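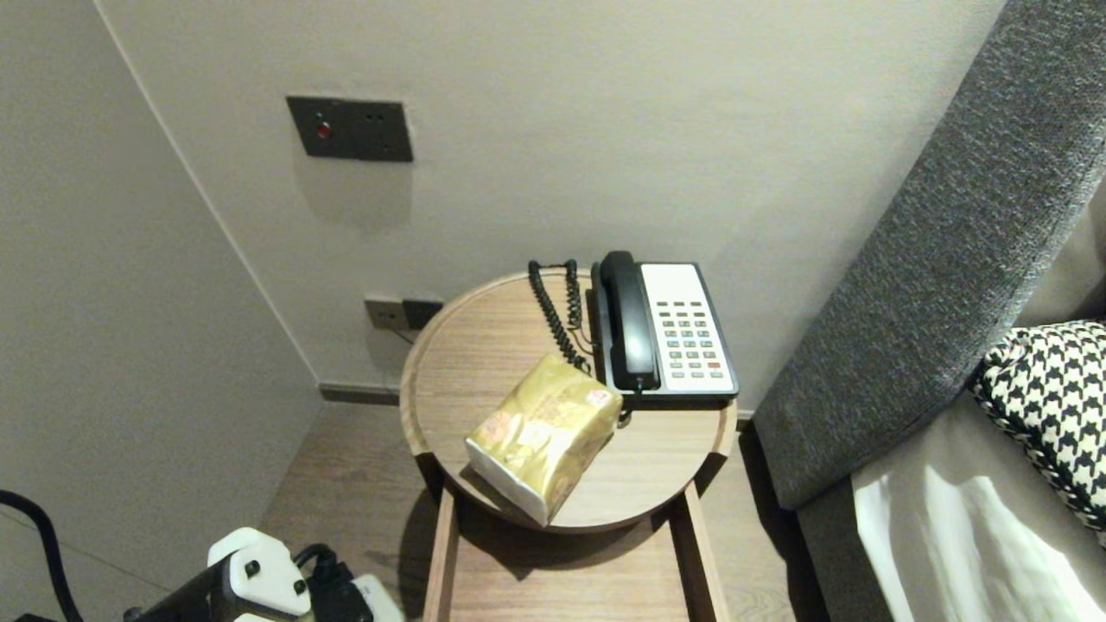
About Stesia

Stesia is the data arm of Stometti. We teach robots to tidy bedrooms, a skill several of our staff are still working on themselves.

The method is simple and slow. An operator guides the arm through a small chore, we record it, and then everything gets put back slightly wrong and we go again. A full shift makes 55 recordings. Reviewers throw out the ones where the operator hesitated, sneezed or showed off.

We started in July with 2 rooms and a list of 29 chores. Moving a pack of tissues is on it. So is hanging up a phone, which took longer than we told our investors at Clirulport.

Labeling is done by our partners at Çetinkaya, who have strong opinions about what counts as "next to." We have 6 openings for operators. Patience helps - so do good knees.

Page updated 4 November 2022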